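**Cuaderno del taller, 8/18/18. Seren, puesta a punto de las dos pinzas**

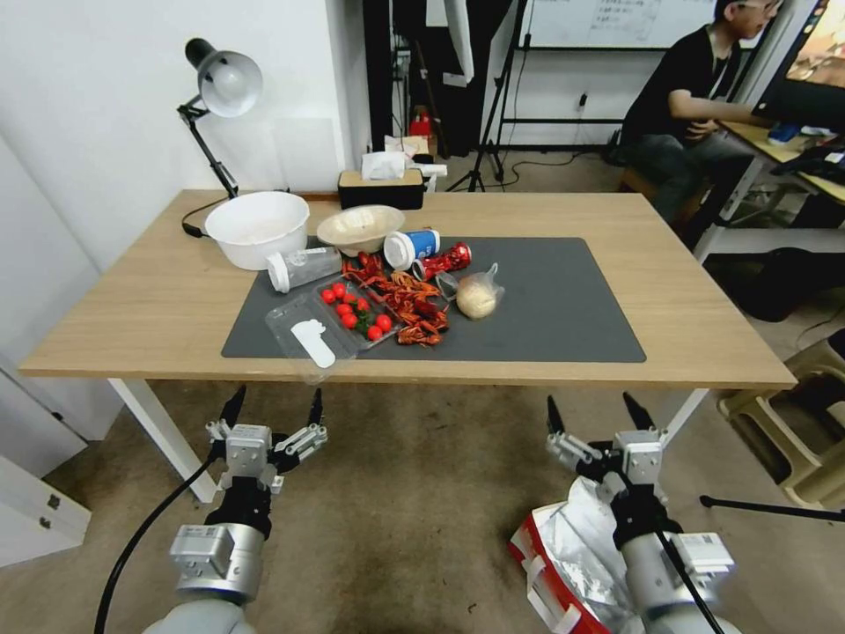
*Mesa antes de la tanda: cangrejos en el centro, bandeja de tomates a la izquierda, pan embolsado a la derecha.*

Objetivo del día: recoger la mesa. Lo tumbado va al barreño blanco, los cangrejos no se tocan. Lo segundo lo entendemos Rosalinda y yo; Seren, según.

- Botella: bien con el brazo izquierdo, apertura máxima y cierre lento. El plástico transparente sigue dando una profundidad de ciencia ficción. Filtro de mediana a 7 y a rezar.
- Lata roja: está en diagonal y la muñeca se empeña en dar la vuelta larga. He limitado el giro a 119 grados y ya no saluda al público.
- Vaso de papel: aplastado dos veces. Bajar la fuerza. Pendiente desde abril, lo sé.
- Pan: agarrar por el nudo de la bolsa. Funciona mejor que cualquier cosa que haya programado yo.
- Cangrejos: el segmentador los toma por un único objeto con muchas opiniones. Elsa Vuorinen propone entrenar con 1000 recortes más. Elsa no etiqueta.

Resultado: 18 intentos, 11 buenos si el juez soy yo, 9 si es Rosalinda Cabrera. Apunto 9.

Ojo con el cable del brazo derecho: tira cuando el codo baja del todo. Falta brida.

Para la próxima: recalibrar con el flexo encendido y apagado, y subir el umbral de contacto del izquierdo. La cena, a cuenta de Elsa.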